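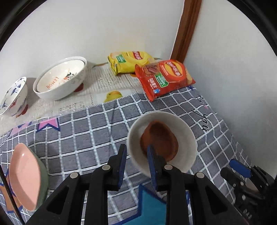
Is it all right to store a small reddish-brown bowl inside a big white one?

It's fine for most glazed bowls, as long as both are bone dry, the small one sits on its foot and doesn't wedge, and there's something soft between them if the underside of the small one is rough.

Vollcombe Home Help > Kitchen > Crockery and cupboards
Posted Jul 25, 2025 by Rianne Aerts
Viewed 1,144 times

The longer version of my problem. We moved in January to a flat in Hawthorne with a kitchen that was evidently designed by someone who ate out. There's one cupboard for crockery. The shelf is 60 cm wide and the door takes a bite out of that when you open it, so everything that can live inside something else now does.

My big bowls are white and glossy. My small ones are a terracotta sort of colour, glazed on the inside and round the rim, with a bare ring on the bottom that feels like a nail file. I've been nesting them small in large, and two things have happened. First, there are now faint brownish-grey lines in the bottom of one of the white bowls that the dishwasher has no interest in. Second, last week a small one got properly stuck, and my partner's solution was to reach for a butter knife. We're still speaking.

So how should I be stacking these, how do I get the marks off, and what do I do about the stuck one that doesn't involve cutlery? I'd like to avoid buying a rack. My mother has offered me a rack on two occasions and I feel I've taken a position.

Perrine Gautier
Long-time member, 3,817 helpful votes

The lines first. If you run a fingernail across one and it doesn't catch, it's almost certainly a deposit from the rough ring and it'll come off. Make a paste of bicarb and a little water, rub it on with a damp cloth in small circles, leave it for as long as it takes to drink a cup of tea, rinse. Repeat before you give up on it. If your nail does catch, that's a scratch in the glaze, and you now own a bowl with character.

The bare ring is your culprit. Unglazed clay is gritty, and every time you slide the small bowl out sideways (everyone slides them out sideways) it drags across the white. You can take the edge off it. Get some wet-and-dry sandpaper from the hardware store, the fine stuff, lay it flat on the counter, wet it, and turn the bowl upright on it a few times as though you were grinding pepper. Keep it wet so you aren't breathing the dust, then wash the bowl well. I did mine years ago and they've behaved since.

On stacking, the thing to look at is where the two bowls touch. You want the little one standing on the floor of the big one with air all the way round its sides.
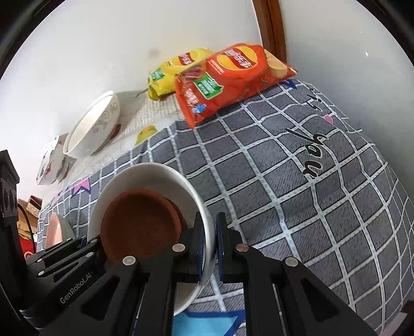 If it's hanging by its sides instead, with the foot not quite reaching the bottom, it'll wedge sooner or later, and a bit of leftover moisture makes it a great deal more determined. Swap it into a wider bowl or keep it out of the arrangement altogether. The test is simple enough: push down gently on one side of the rim. If it rocks a little or shifts, good. If it sits there like it's been cemented, take it out now while you still can.

And put something between them. I use circles cut out of an old flannel sheet. My sister bought felt ones from a shop called Clurier, in a tin, and they do the same job as the sheet but with a more expensive tin.

Lift the pair out with both hands under the big bowl, set it down, and only then take the small one out, straight up. It's slower. You'll do it properly for a week.

Engelbert Zaugg

For the stuck one. Cold in the top, warm underneath. Stand the big bowl in the sink in warm tap water, 40 degrees is plenty, and put cool water in the small bowl. Wait a few minutes and twist. Don't use ice and don't use the kettle, I have done both and I have fewer bowls now.

If that doesn't move it, a drop of dish soap round the gap, tip it about a bit so it runs down, leave overnight. Do it all over a folded towel or a thick tablecloth, not over the bare sink, as they tend to let go all at once.

Knife is a bad idea. Tell him from me.

Teun Hoekstra

Just buy the rack?

We have the Villo one, two levels, small bowls up top and large ones underneath. Took me five minutes to put together and another ten to put together the right way up. No marks, no flannel. Your mother sounds sensible.

Comments

Rianne Aerts: Update on the marks, the bicarb worked on all but one line, and that one's on the side that faces the wall. The stuck bowl came out on the second go with Engelbert's warm water. I've passed on the message about the knife and it was received with some coolness.

Els Nijs: Perrine, does the sandpaper trick work on the ones that are unglazed all over? I have a couple of plain terracotta dishes that I use for olives and they shed a bit of orange dust on everything they meet.

Perrine Gautier: You can smooth the foot, Els, but the rest will go on shedding a little whatever you do. I'd put those on the top of the stack with a circle of cloth under each, and wipe them before they go away. Let them dry out for a full day too. They drink up water when you wash them and then sulk in the cupboard.

Els Nijs: Top of the stack is where my husband keeps the egg cups, but I'll raise it with him.

Teun Hoekstra: The rack also holds egg cups.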